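Search this site
Enter keywords
Home News Shop Classes Stockists Contact

Skekura opens a second kitchenware swap shop, this one in Poston

POSTON, Dec 21, 2024: I'm the owner of Skekura, and I get to write our press releases myself, so you'll have to put up with me being excited. We're opening a second swap shop! It's on Teuber Street in Poston, in the old shoe repair place with the green awning, and the doors open the week after the holidays.

If you haven't been to our first shop in Histine, the idea is pretty simple. You bring in the kitchen things you don't use anymore (clean, please, and in one piece) and we give you store credit. Then you spend the credit on somebody else's kitchen things. Cake pans, colanders, mixing bowls, the good heavy skillets that go the same day they come in. No electrical items and no knives, sorry, I've had to get strict about that.

The Histine shop took in more than 3,000 pieces this year, and 883 of you signed up for a swap card. I had planned on maybe a tenth of that when I ordered the cards, and the printer and I are now on very friendly terms.

Poston will be the bigger of the two. There's a proper back room for sorting, which I have wanted for so long I could cry, and space up front for a long table where people can sit and go through the cookbook boxes. We'll carry the same things as Histine plus a whole wall for baking. Parking is behind the building, and you get in from the alley side.

A word on baskets and trays, as I get asked about those more than anything. Yes, we take wire and mesh ones! They're handy for bread, fruit, onions, mail, whatever you like. A little bend in the rim is fine. Rust is not, and neither are loose wire ends, so run a dish towel around the edge before you pack it up and see if it snags.

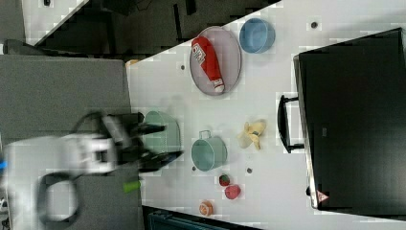 Credit on a basket depends on size and shape, and you'll get it on your card right at the counter. Matching sets get a bit extra. If you'd like to drop off a lot at once, say a whole kitchen's worth, email the shop first so I can set aside an hour for you.

Swap cards cost $10 and work in both shops. The first 50 people through the door in Poston get theirs free, and if you already have a Histine card, bring it along and I'll put the same $10 on it as credit. Fair's fair!

Reporters and bloggers are welcome to stop by any afternoon before we open. Use the contact page and tell me when you're coming. The paint may still be tacky by the front window, so wear something old.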